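## 4. Comparing jaw sets on the hand-held gripper

You need both jaw sets, one smooth cylinder and a flat table. Allow 14 minutes per set, or longer if you are the kind of person who reads the cautions. 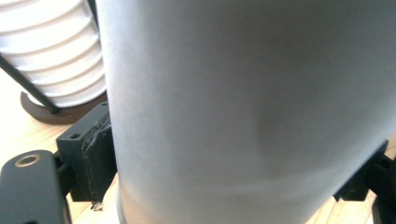 *Fig. 4-1. Jaws closed on a large, pale cylinder, with a textured pad visible on the left one.*

1. Fit the Hidari jaws first. They are the cheaper pair, and it is kinder to let them go before the Dreladum ones.
2. Stand the cylinder upright on the table. Open the jaws all the way and bring the tool in level, one jaw on each side.
3. Squeeze the trigger slowly until both pads touch. If one touches well ahead of the other, back off and come in again. Do not drag the cylinder over to meet the late jaw. It will go, and your numbers will go with it.
4. Close to setting 68 and hold for a slow count of five.
5. Lift a hand's width, turn your wrist a quarter turn each way, and set the cylinder down.
6. Write down whether it slipped. "Sort of" is a slip.
7. Repeat until you have ten lifts, then swap to the Dreladum jaws and start over at step 2.

**Note:** The camera sits close to the work, so a wide cylinder will fill most of the view and hide whatever is behind it. Keep at least one jaw edge visible, or the Sidbridge viewer will lose track of the opening and report 127 with great confidence.

**Note:** Check the edges of the pads between sets. Trim any lifted bits with small scissors. Pulling at them takes the rest of the pad along.

> **Caution:** Do not go past setting 68 on printed jaws. The controller accepts values up to 313, a range left over from the Lammers metal jaws. Printed jaws have no such ambitions.

> **Caution:** Keep fingers clear of the linkage below the jaws while the trigger is moving. It is stronger than it looks and has no manners.

If both sets score the same, run the test again at setting 14. Differences in the pads usually show up at the low end. Save each set under its own name before you close the viewer. The default name is "test," and the last file called "test" is the one it overwrites.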